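December, after lunch, Clenum workshop

Finally got around to the garment cabinet! It has been bugging me ever since we moved the Dunumov shirts over from the back shelves, where they'd been folded so long that every one of them had a crease straight across the chest. Shirts go on hangers from now on, please, even if you're only putting one back for an hour.

I took everything out first and wiped the walls down with a damp cloth (the white shows every smudge, and the ceiling was worse than I expected). Left the warning label on. I know it's ugly, but peeling it would be a whole afternoon with the scraper and I'd rather it stayed readable for whoever comes next.

Then hangers. I tried 3 kinds. The padded ones from Frade are lovely for knits but they're so fat that the cabinet fills up in no time, it's a narrow thing to begin with. The plastic ones are fine, except the necks on our smaller tees have to be stretched to get them on, and I don't want to do that 300 times. So it's thin wire for the tees, padded for anything heavy, and the plastic ones can go back in the box under the bench.

Dark tops are the annoying ones. They pick up lint from absolutely everything, so I ran the roller over each one before it went near the white shirts. We're down to 4 refills, so I've put more on the Edulton order along with another pack of wire hangers. Total came to 1,385 with the shelf liners, which seemed like a lot until I saw what shipping was.

Still to do: a small sachet or something for the smell (cardboard, mostly), and decide if the long sleeves get their own cabinet or share. I'm leaning toward share. Also the shoulders on wire hangers need checking in a few weeks, I've had little bumps show up on thin cotton before and steaming only sort of fixed it.

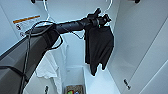
Garment cabinet, black top and white tee, wire hanger above.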